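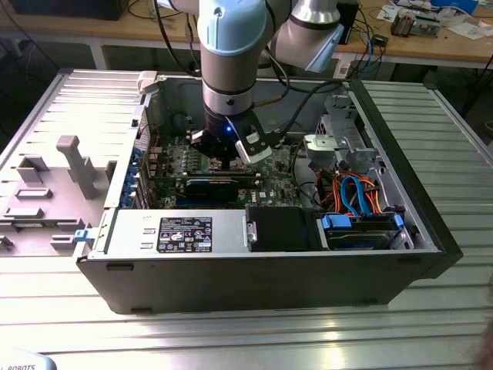
Unit 6. Planning the budget for a disassembly cell

Course reader, Equipment Planning for Small Workshops
Notes by Faustine Lebrun

In this unit we plan the purchase of one robot cell for taking apart old desktop computers. Please read the notes before the session and bring your own cost sheet, even if it is not complete.

6.1 Start from the task

Many students begin with the arm, because the arm has the biggest price. I ask you to begin with the computer. A desktop tower with the side panel off gives the arm a deep box with cables, a graphics card, a power supply and a drive in its bay. Each of these parts asks something different from the gripper. Write one line for each part you want to remove, and next to it write what the tool must do: pull, press a latch, turn a screw, hold a cable away.

Only after this list is finished, look at reach and payload. Measure the reach to the far corner of the case, with the gripper pointing down. In the Clurlow plan the reach was measured to the table surface only, and the group had to pay for a higher mounting plate later.

6.2 What belongs in the first quote

The arm and its controller, the gripper with one spare set of fingers, the camera on the wrist, the cables, and the table. A slotted aluminum table costs more than a flat one, but fixtures can be moved on it without drilling. Our quote from Trivau gave 1319 for the table and 827 for the gripper fingers and their adapter, both before tax. Delivery was on a separate page, so please read all the pages.

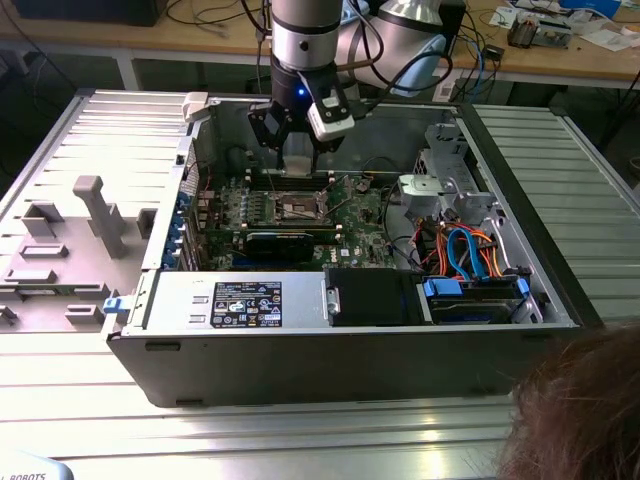

Muireann Ní Chonaill objected at this point that the spare fingers should go under running costs, as they wear out and will be bought again every year. I agree with her for the second set and all later ones. The first spare set stays in the purchase, so that the cell does not stop in its first month.

6.3 Costs which are often forgotten

Training for 2 operators, with their hours away from normal work.
Test computers. They are cheap, but latches and clips can break and you need several of the same model.
Storage for the panels and the parts which were removed.
Safety review, to be paid again if the layout is changed.
Software license after the first year. Brinda includes it, Marín does not. 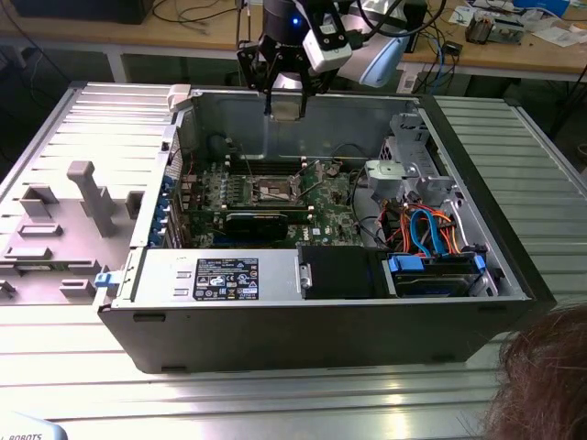
Figure 6.2. Desktop tower on the slotted table, with the CPU socket open.

6.4 Homework

Prepare a cost sheet with two columns, purchase and yearly. Mark every price as quoted or estimated. Send it to Thilini Chowdhury before the January session.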